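Call for participants: the Drinthorpe Sleep and Shift Work Diary

Do you work nights, early mornings or a schedule that changes every week? We would love to hear from you! Drinthorpe is looking for 200 people to keep a sleep diary this November, and we're hoping for bakers, nurses, bus drivers, warehouse crews and anybody else whose alarm goes off at odd hours.

Our first diary brought in 2518 entries, and reading them was a joy. People wrote about naps in parked cars, blackout curtains made from old blankets, and the strange pleasure of eating soup at 7 a.m. We want more of that – the ordinary stuff that never makes it onto a survey form.
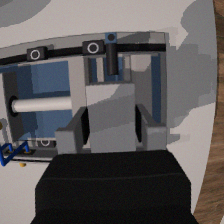
You'll write a short entry each time you wake up from your main sleep, for 3 weeks. A few lines will do. Tell us when you went to bed, when you got up, what woke you and how you felt an hour later. Paper or phone, whichever you like. Spelling doesn't matter, and if you miss a day, just pick it up again.

You can take part if you are 18 or over and work at least two shifts a week outside regular daytime hours. Part-time is fine. So is being between contracts, as long as you expect to be back on shifts by November. Sorry, we can't include people taking part in another sleep study.

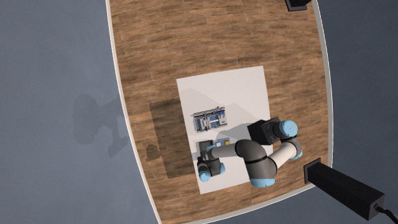
Kobina Atinga kept a diary last time and says it was the first thing in years that made him look at his days off. I was sleeping worse on those than on work days, he told us, and I'd never have guessed it. He has signed up again, and so have almost 79 others from the first round.

Everyone who finishes gets a gift card and a printed booklet of entries, with names removed. There's also an evening get-together on a Thursday, with food, for anyone who can make it. 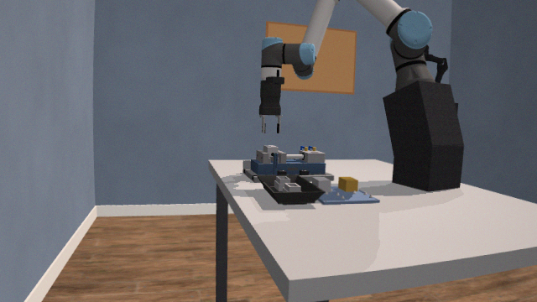
Table and wall board, seen with the back wall behind.

To join, write to Noreen Afridi at the Drinthorpe diary desk with your first name, your usual shifts and the best time of day to call. Please don't send medical records. Nii Sulemana handles paper diaries, so tell him if you need large print.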